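Kulmont Bench Cell 3
Tabletop sorting and kitting for wood parts shops

The Bench Cell 3 is a single-arm station for light picking, sorting and tray loading. It is supplied by Sudwood with the arm, mounting plate, gripper, controller and planning software. Each cell layout is built and checked in simulation before the hardware ships.

Reach: 625 mm
Repeat jobs stored: 200
Part types: blocks, cubes, rods, short offcuts
Power: single phase, standard wall outlet

Parts do not need to be lined up before a run. The operator places them on the work surface within reach of the arm, selects a job and presses start. Parts the gripper cannot grasp are left in place and listed on the controller screen. 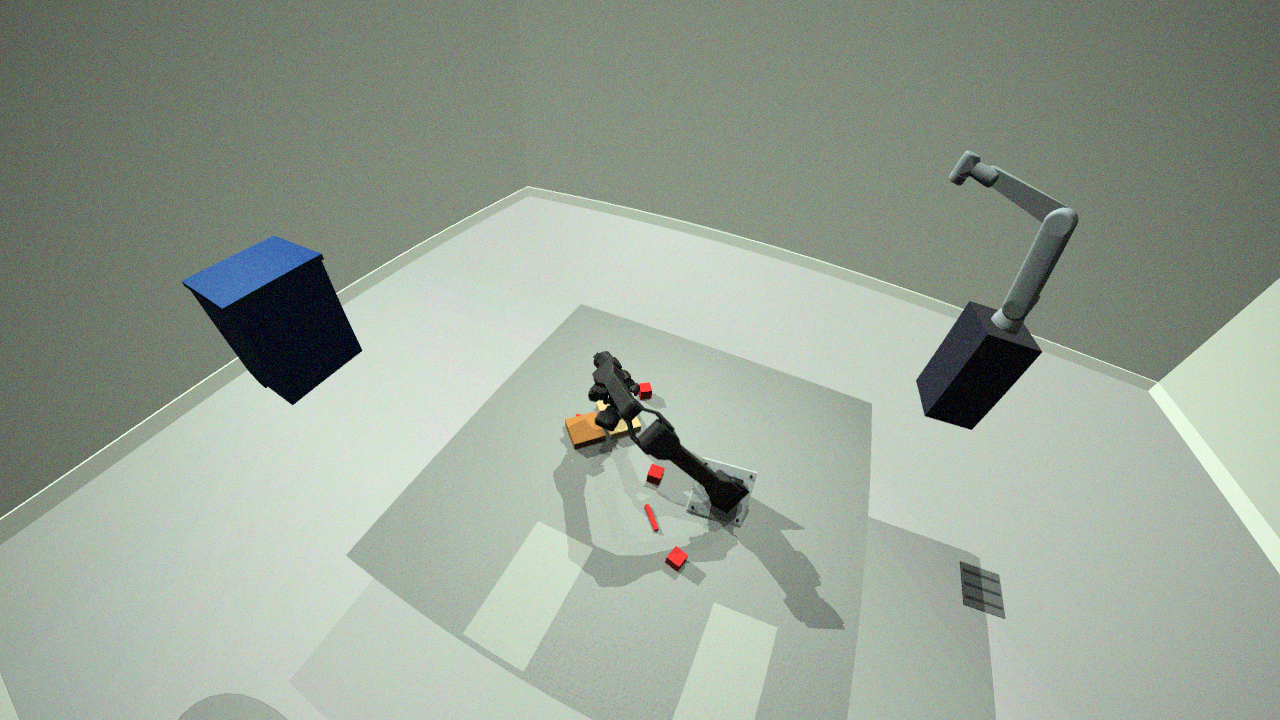 Staffing changes with the cell. At the Pastesora toy works, hand sorting took up most of the early shift. Operators there now load stock, clear rejected parts and check finished trays. Two moved to finishing. Job edits are made by the operators themselves, after a one-day course.

"The first weeks were slower than by hand," says Aksel Hviid, shift lead at Pastesora. "People had to learn which rejects were a bad part and which were a bad grip setting."

Gripper pads are a wear item and should be inspected weekly. Replacement pads are sold in pairs.

Order code: KM-1365
Options: second arm on pedestal, extended mounting plate, lidded reject bin
Page updated Wed 4 July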